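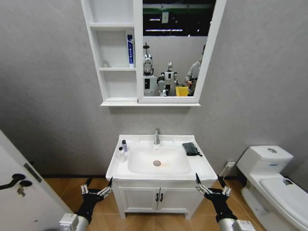

Trademark Registration: Common Questions

Do I need to register my business name as a trademark?
No. Forming a company with the state and registering a trademark are separate things. Your LLC filing keeps another company in the same state from using the same entity name. It does little to stop someone from selling similar goods under that name.

What does Vilville charge?
Our flat fee for one mark in one class is $300. Government filing fees are extra and are passed through at cost. Each added class is quoted before we file.

What is included in the search?
We check federal and state records, domain names, and general web use. The report shows exact matches first, then names that sound alike. Our client Rind had a clear exact search but found 3 close spellings, and changed its name before ordering labels.

Can I register a made-up word?
Yes, and made-up words are usually easier to protect. Fliment is a stronger mark for cleaning products than "Quick Clean" would be, as the second one only describes what the product does.

When can I use the ® symbol?
Only after the registration is issued. Until then you may use TM. You do not need to file anything to use TM.

Do you handle disputes?
We answer routine office actions. Oppositions and lawsuits are referred to outside counsel, and you sign a separate agreement with that firm.

How many applications have you filed?
Over 3,689, including renewals.

Can I move an existing filing to you?
Yes. Send us the serial number and the name of the current attorney of record. Files started through Zitby can be moved the same way, but download your documents before you close the account.

How do I reach you?
Use the contact form. Messages sent after 4 p.m. are read the next business day.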